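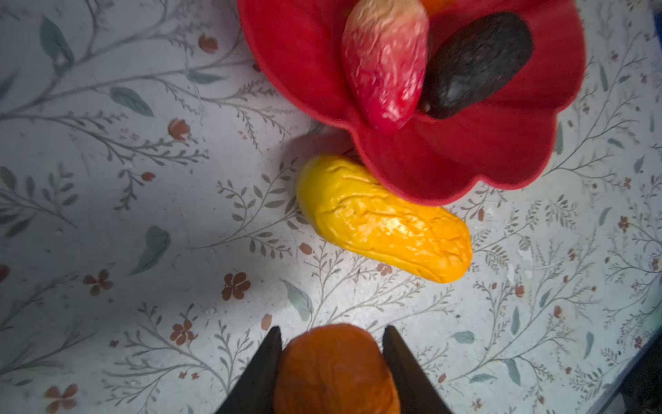 Play Food and Table Setup: Your Questions

Reading time: 3 minutes

We use cookies to remember your settings. Accept | Manage

Do the pieces have to stay in the red dish?
No. The flower-shaped dish is the home spot, but pieces can go on the cloth too. The yellow one often does.

Where do the pens go?
In the white mesh basket on the rail. Keep the black basket at the side for flat things and cords. 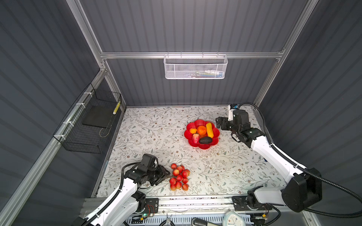
Gediminas Priedītis wanted to know if the pens could share the dish with the fruit. Please don't – ink marks are hard to get off the soft pieces.

How do I clean the cloth?
Shake it out, then wash it cold. The leaf print goes face up when you put it back.

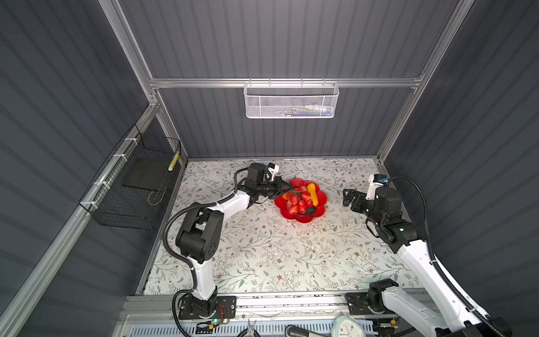
Last changed: September 28, 2019

Can I add my own fruit?
Yes, if it fits in the dish with the rest.

Comments (3)

Mona: Cold wash worked for me, thanks.

tk68: Does the cloth need ironing?

Mona: I never iron mine. It flattens out by itself in a day.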